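Munley Kitchen: Two-Arm Tray Tasks in Simulation
Project gallery, software group, Berkdale
Posted 2024-10-26 by Lorena Cabral

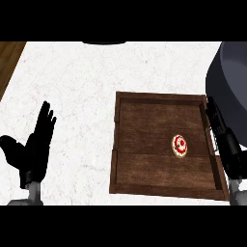
Munley is the planning and control stack we have been building for two-handed work at a kitchen counter. It runs against a simulator first, and most of what we know about it so far comes from there. The notes on this page go through the parts of the software in the order a command passes through them, with a line or two on what each part does and a bit more where we had trouble.

Fidel Orellana wrote the planner and most of the replay tools. I look after perception and the hand controllers. Questions about the scene files can go to either of us.

The tray task
Tray on a marble counter, one cookie with red icing on the tray floor, two black hands on silver-gray forearms. The right hand is at the right rim with its fingers close together. The left hand is open and still well clear of the tray.

The task has the hands take opposite rims, lift the tray, and set it down at a new spot without the cookie sliding into a wall. The cookie is a free object. Nothing pins it to the tray, so a bad lift shows up right away in its position log.

Scene setup
Scenes are built from a short text file that lists the objects, the allowed range for each one, and a seed. We keep 135 seeds for testing and never tune on them. The counter and floor stay fixed. The tray can shift and turn by a small amount, and the cookie can start anywhere on the tray floor that leaves some room to the rims.

The large dark rounded object on the right was added to make the approach harder. It leaves a narrow space for the fingers beside the tray, and the older planner used to pick a path straight over the top of it.

Perception
The perception module gives the planner a pose for the tray and a pose for the cookie at every step. The simulator could hand over the true poses for free, and for the first few weeks we used them. We stopped when we saw how much the grasp code had come to depend on perfect numbers.

The tray is fit as a rectangle from its rim edges. The hard case is a hand covering most of one side. With the right rim partly hidden the fit leans on the other three sides, and the width estimate can drift inward. We now hold the width from the last clear view and only let the position and angle change while a hand is in the way.

Wood grain caused a few false edges. So did the seam across the tray floor, which the first version took for the bottom rim in a fair number of scenes. The fix was to check for a raised wall on the outside of each candidate edge before accepting it.

The cookie is easier. Red icing stands out well from brown wood, and a simple color mask followed by an oval fit does the job. The oval also gives a rough tilt, but we log that value and do not plan with it.

Task planner
Fidel's planner works from a list of stages: approach, contact, close, lift, carry, lower, release. Each hand has its own copy of the list. A hand can be ahead of the other during approach and contact, but both have to report contact before either one is allowed to close.

That last rule came late. In the first version each hand closed as soon as it was ready, and whichever one arrived first would drag the tray toward itself — sometimes far enough that the other hand closed on nothing. With the wait in place the first hand holds its position at the rim under light force until the second one gets there.

If the wait runs past the time limit, the waiting hand backs off and both start the approach again. We allow 3 attempts per scene before the run is marked as failed.

Motion planning
Paths for the two arms are planned together in one joint space. Planning them one after the other was faster and worked on open counters, but the second arm often ended up with no good path once the first had been settled.

Collision shapes are simple boxes and capsules. The rounded object gets a capsule that is a little larger than the thing itself. The hands use one capsule per finger when they are near an object and a single box when they are not. Switching between the two used to cause a small jump in the distance readings, and the planner would react to the jump by replanning. There is now a short blend between the two shapes.

Hand control
Each hand takes a target shape and a force limit. For the tray we use only a few shapes: open, flat together, and a rim pinch. Flat together is the shape for going into narrow spaces. Open is the resting shape during approach on the clear side.

Earlier we let the hand controller choose its own shape based on free space. It chose well enough, but the choices made the logs hard to read, and two runs with the same seed did not always match after a small change somewhere else in the code. The planner now sends the shape by name with each stage.

Keeping the tray level
During lift and carry a separate loop compares the height of the two wrists and slows the one that is ahead. It does not speed up the one that is behind. We tried that and got a slow rocking motion that moved the cookie back and forth across the tray floor.

The loop runs at the same rate as the arm controllers. Tilt limits are set in the task file and are tighter during lowering than during the carry.

Recorded runs
The replay set has 428 recorded runs in it. Of those, 421 load cleanly in the current viewer. The rest were saved in the old log format with one wrist missing, and we have left them out of the index until there is a converter that handles them properly.

Every run stores the scene file, the seed, joint readings for both arms, the pose estimates, the stage of each hand, and a rendered view. The viewer can line up two runs by stage instead of by time, a feature Fidel wrote for comparing planner versions. Pick "align on contact" if you want to look at the wait at the rim.

Tools
Scene editor: reads and writes the text files, shows the allowed range for each object as an outline on the counter. Has no undo yet — save often.
Viewer: plays runs, steps one tick at a time, exports single views.
Stage checker: reads a log and lists any step where the two hands were in stages that should not overlap. Run it before you report a planner bug.
Fuentealba: our name for the nightly job that runs the test seeds and posts a table. The table shows failures by stage only.

Known problems
The tray fit still loses the left rim when that hand comes in low and flat. Holding the last clear width helps, but the angle can be off for several steps after contact.

The back-off after a timed-out wait is too quick. The hand leaves the rim cleanly in most scenes, though in a few it catches and turns the tray.

Force readings at the fingertips are noisy when only one finger is touching. The contact test needs two fingers for now.

Next
In November we plan to move the same stage lists to the Nanddale scene set, where the counter is shorter and the arms start closer together. The joint planner will need a new set of starting poses for that. I am also rewriting the edge check so that the wall test uses depth along with shading, and the old version will stay available under a flag until the nightly tables agree.

Scene files and the viewer are in the group folder. Ask Fidel for access to the recorded runs.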